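Section 5: Hanging Patterned Wallpaper in a Small Room
Joltholm paste-the-wall range, including Welura florals 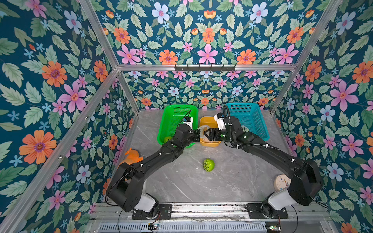
Photo: Bożena Jasińska. Large floral pattern on a dark teal ground.

Read this section through before you cut any paper. Dark grounds show gaps at the seams more than pale ones do, and a large floral leaves little room for error at eye level.

Before you start

Check that every roll carries the same batch number. The number is printed on the label under the pattern code (for this range, 1598 or 348). Rolls from different batches can vary in shade even when the pattern code is the same. Keep one label until the job is finished.

Walls must be clean, dry and sound. Fill holes, sand flat, and wipe off the dust. New plaster needs a coat of Akau wall sealer, left overnight. Under a dark pattern, paint the wall a mid gray first.

CAUTION: Turn off the power at the breaker panel before loosening any switch or outlet cover. Do not rely on the wall switch.

5.1 Marking the first line

1. Choose a starting wall. In most small rooms this is the wall facing the door.
2. Measure the width of the roll and subtract half an inch.
3. Mark that distance out from the corner, near the ceiling.
4. Hang a plumb line from the mark and draw a light pencil line down the wall. Do not measure from the corner all the way down. Corners are seldom straight.

5.2 Cutting the lengths

1. Unroll the paper face up on a clean table and decide where the main flowers should fall. A full bloom sliced off at the ceiling looks like a mistake, so shift the pattern up or down until the cut lands in leaves.
2. Cut the first length to the height of the wall plus 4 inches.
3. Lay the second length beside it and slide it until the pattern meets. Cut.
4. Number each length on the back in pencil, with an arrow pointing to the top.

Note: This range has a drop match. Alternate lengths start half a repeat lower, and you will lose some paper on every second cut. Working from two rolls at once cuts down the waste.

5.3 Hanging

1. Roll Workneh ready-mixed paste onto the wall, slightly wider than one length.
2. Set the edge of the paper against the pencil line, leaving 2 inches over at the ceiling.
3. Smooth from the center outward with a dry brush. Lift and re-lay if a crease forms - do not press it flat.
4. Trim top and bottom with a new blade. Change the blade after every few cuts.
5. Butt the next length against the first. Do not overlap.
6. Wipe paste off the face at once with a damp sponge. Dried paste leaves a shine on dark colors.

5.4 Inside corners

Never wrap a full width around a corner. Cut the length so that half an inch turns onto the next wall, then draw a new plumb line and hang the remaining strip over the turn. The pattern will be slightly out at this point. Put the worst mismatch in the corner behind the door.

5.5 Drying

Leave the room at normal temperature with the door open. Heating should stay off for 10 hours. Small bubbles usually go down as the paste dries. If a seam lifts, see Section 6, Repairs.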